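8/24/23

Home late, feet fine, eyes terrible. That's the new normal, I guess! For years it was the other way around. I used to come in from the Zutthorpe packing floor and sit on the edge of the tub with my shoes still on, and now I come home with nothing wrong below the neck and a stripe of headache right behind my eyebrows from looking at Kos all day.

So, today. We've been on the model line for 3 weeks now (the scale models, the display stuff that goes to museum shops and hobby stores), and the arm still doesn't go near a real one until the job has been run on the screen to death. The target is 698 runs for each item. I asked where that number came from and got a shrug, and then somebody said it was in the Zirkanberg contract, and somebody else said no, it was left over from the mug job. I'm putting it in here so that future me can laugh about it.

My part is to sit with the run, mark where the fingers should go, mark where they must never go, and stop it when it starts doing something dumb. This morning was the rocket.

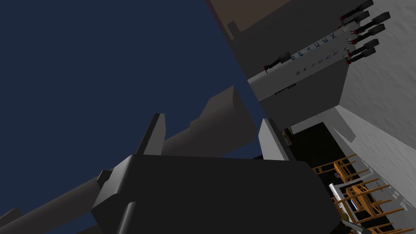
Rocket job in Kos, fingers open, SPACEX side showing.

I packed rockets by hand for two Christmases, so I have opinions. You hold them by the fat part of the body, and you keep your thumb well away from the black bits at the end. I could do it half asleep, talking, with the radio going. Try writing that down for a machine, though! What's "the fat part"? How far is "well away"? I spent most of the morning on one box in the form that wanted a grip width, and I kept closing my own hand on the air over my keyboard like a crab. The woman at the next desk was doing the same thing over a teapot, and we caught each other at it and lost it completely.

That part I like, I'll say it. It's the first time in this job that what my hands know has been worth anything to anyone upstairs. But then I think about who learns it next. When I started, somebody stood beside me for a week and slapped my wrist (nicely) whenever I grabbed something wrong. The new hires at Prirnthorpe don't get that. They get a tablet and a cart, and their job is to feed the arm and clear the arm, and I don't know what they'll have opinions about in a few years. Carts, maybe.

Lunch was weird too. We used to all go when the belt stopped, the whole row of us, loud as anything. There's no belt to stop now. You go when your run finishes, and mine finished at a quarter past one, so I had my sandwich with the soda machine for company and read the safety poster again.

Pay is a little better, I should be fair. I got moved up a grade in July, along with 2 others off the old row. The rest were offered Prirnthorpe or nights, and the bus to Prirnthorpe is a joke, so most of them took nights. I haven't seen a couple of those people in daylight all summer. We text. It's not the same as standing shoulder to shoulder moaning about tape guns.

After lunch it was the rocket again, from another side, nose to the left this time. I find that view harder. I know where the body is, but the distance goes funny on me, and I want to lean around the monitor to check. I've caught myself doing it. Leaning. As if I could see behind the thing.

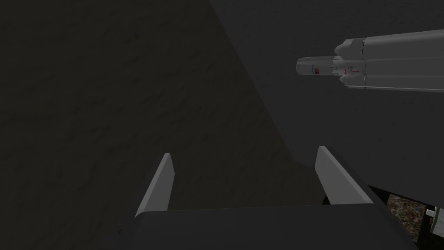 Over coffee one of the night people told me that I'd better not teach it too well, and that on nights they already run the arm and two lines with a crew that used to do one. They weren't being mean about it. They also said the lifting had gone way down and their back hadn't felt this good since high school, and that they'd never go back to hand packing if you paid them double. Both things, in one breath, and then the coffee was done and they had to clock in.

I've been chewing on it ever since. I don't think I could teach it badly on purpose. I'd feel silly, and anyway the runs get checked, and anyway I'm kind of proud of my rocket settings. But I did sit there for the last hour wondering what I'd do with myself if the form had no more boxes left to fill in. There are 100 items on the model list. I looked it up. Then there's glassware, and they say glassware will take forever, and I noticed I was glad.

Tomorrow: finish the rocket, start on the lighthouse set, ask about a better chair. And eye drops. Buy eye drops!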